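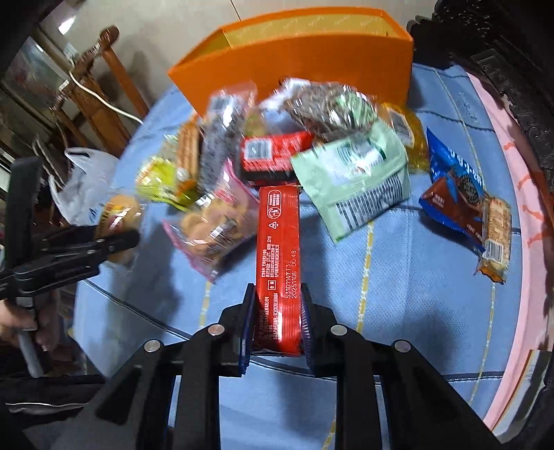
## 3.2 How readers found the book trailers

I'll admit I went into this part of the study with a hunch. I write for middle graders myself, and I was pretty sure kids found trailers through their friends. So Guadalupe Camacho and I asked 13 school librarians to keep a log through August, and wow, did they keep logs! (One came back with doodles down every margin, which I loved.)

**Figure 1.** Snack packages on a round table with a light blue cloth.

Most kids in the logs met a trailer because a librarian played it before a book talk. Friends came second, and author blogs a distant third, which stung a little. I had expected the giveaways to matter more. Wevia Books mailed out 700 bookmarks for us, and only two librarians wrote down a child who mentioned one.

Length mattered too. Raluca Barbu coded the kids' comments and found that the grumbling started once a trailer spent up to eight seconds on titles before anything happened. My own trailer is guilty of this, and I've left it in the sample anyway. Section 3.3 takes up the comments on music.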